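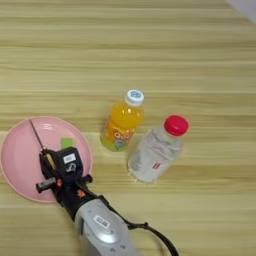

Runley, November

Gripper comparison, second bench session. Started 8:35, coffee first.

Picking up from the last entry, where I said I would believe the Plekoro numbers when I saw them on our own table. The sheet that came with it promises a "universal household grasp", and I have now read that phrase on three different grippers, two of which are in the drawer. The Hoseck is the older one and stays the reference until something beats it on the same objects, in the same places, with the same person resetting the table.

Object set for the session: pink plate on the left, small green piece sitting on it, the Qoo bottle and the water bottle with the red cap close together just right of the plate. I wanted the bottles nearly touching. Everybody's demo has one bottle standing alone with a hand's width of air all round, and any gripper looks good on that.

Task A is the green piece off the plate. Task B is either bottle out of the pair without dragging the other along. Head view only, no second camera, same approach speed for both grippers.

Totals after the full run were 126 attempts, split evenly. I'm not putting a success rate at the top of the page this time. Last time I did, it got copied into a slide without the notes under it.

Task A, Hoseck: dull and mostly fine. Misses came when the approach was low and a finger met the plate rim on the way in. The plate then slides, the target moves with it, and the controller carries on to where the piece used to be. That one is a planning fault and I have not charged it to the gripper.

Task A, Plekoro: better on the first dozen, then worse. I suspect the fingertip pads but have no proof. Wiped them, ran four more, got four. Wiped nothing, ran four more, got three. Anyone who wants to draw a conclusion from that is welcome to it.

Also on task A, the housing hides too much of the plate from the head camera. By the time the fingers are in position, a good part of what we want to look at is behind black plastic or metal or whatever it is. Ortner's mount note says 35 mm of extra standoff fixes this. Tried it. You see more plate, yes, and you also see everything smaller, and the depth got noisier on the clear bottle. Put it back.

Task B is where I expected the difference to show, and it did, a little. Both grippers take the juice bottle without much fuss. The water bottle is the trouble. The wood grain shows straight through it, and the detector keeps settling on the red cap and guessing the rest. A grasp planned from the cap alone comes in high. The Plekoro's softer closing saved a few of those. I'd call that forgiving, which is a real virtue in a gripper, but it covers for a vision problem we should be fixing anyway.

Worst failure of the day: open finger goes between the two bottles, there isn't room, both go over. Happened with each gripper. Caps held.

Cable – the loop on the right side of the arm is still too wide. It didn't catch on anything, but with the wrist turned toward the bottles I was watching it instead of the fingers. Shorten it or add a second clip before the next session.

Things I don't trust yet:
The reset. I put the bottles back by eye. Tape marks next time.
The force readout on the Plekoro. It gives the same value for a full bottle and for closing on nothing, twice in the log. Either I am reading the wrong register or the number is decoration.
My own scoring on task A. I counted a lift as good if the piece cleared the rim, and in a couple of those it was hanging by a corner.

Position for now: keep the Hoseck on the arm, keep the Plekoro on loan, don't sign anything. If it is still ahead on task B with marks on the table and the detector patched, I'll say so in writing.

Stopped 4:35. Logs are in the shared folder under bench 4, force readings in their own file. Please don't average them together.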